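Robots and Automation, handout 6
Can machines do chores yet?
7 min read

Picking up from last time. We had the Plestby arm, bolted down, same part same place all day. Works great, has for years. Question for this unit: why doesn't that carry over to a kitchen, or to a packing bench where the boxes change every hour?

Short answer = variety. Longer answer, go through Ruddock (reading 2, skip the appendix).

- Parts on a line are held in a fixture. A cup on a table isnt held by anything.
- Soft stuff changes shape when you grab it. Sponge, towel, bread, bag of rice.
- Paper cups: squeeze too hard, crushed. Too light, dropped. People don't think about this, you should.
- Small things hide behind the gripper right when you need to see them.

Where does the skill come from? One route now is have people do the chore and record it. Some hold the gripper themselves, some wear gloves with markers so the hand position can be tracked. Square black and white patterns = fiducials, know the word. Cups and a table, nothing fancier:

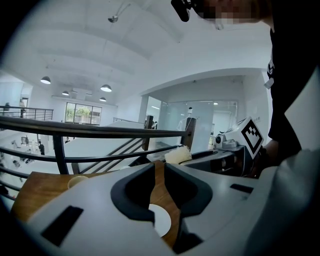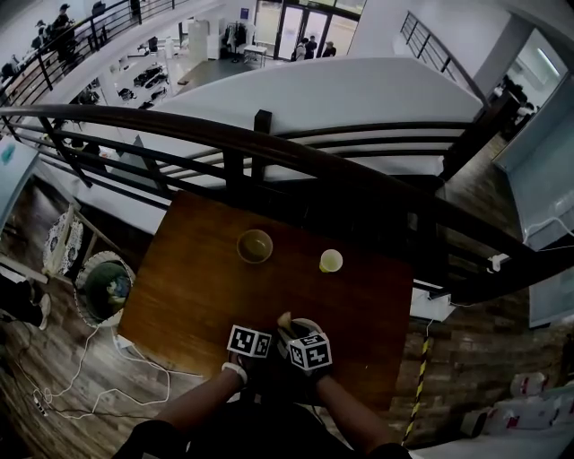
"Yes in the demo" is a different thing from yes, was the reply from Stallitby when I sent them a draft of this unit. Their view is that shop floors get there first, homes a long way after, and that clearing a table is still a research problem the minute you let a stranger set it. They would drop the word "yet" from my title too. I kept it. Argue either side in section, but bring a task, not a feeling.

Worked numbers, made up for practice so don't cite them. Tamow case: robot clears a table in 20 minutes, person takes 6. Robot needs help on 7 tables out of 60. Is that good? Depends who does the helping and how far they have to walk. Work out what happens if every rescue costs the person a full 6 minutes. Then do it again with the person standing there the whole time watching.

Terms to know: grasp, fixture, demonstration, marker tracking, recovery (what it does after a drop, usualy nothing).

For next time pick one chore from your own place and write every step, incl. the ones you do without looking. One page. Bring it on paper.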